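**Stripped screws on cabinet hinges, which driver?**

**nusrat_b** (Oct 12, 2018)
Two hinge screws in my kitchen are chewed up and my driver keeps slipping. Bigger tip or new screws?

**fgilchrist**
New screws. Try a rubber band under the tip to get the old ones out.

**menaka202**
Rubber bands never worked for me. Get a #2 Phillips that fits and lean on it hard.

**fgilchrist**
Leaning on it is how they get chewed up.

**menaka202**
Only with a worn tip. I've done more than 9 doors this way.

**nuwan_p**
I'm with Menaka. A long shaft helps you keep it straight, too. I use one like the one below.
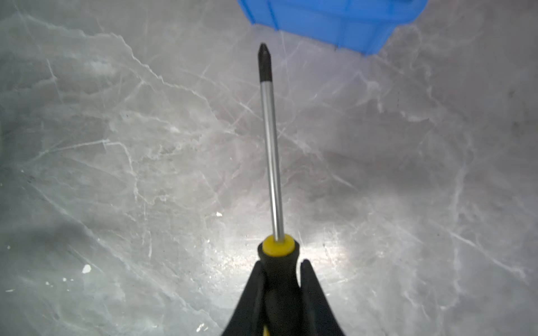
*Phillips, black and yellow handle, long shaft*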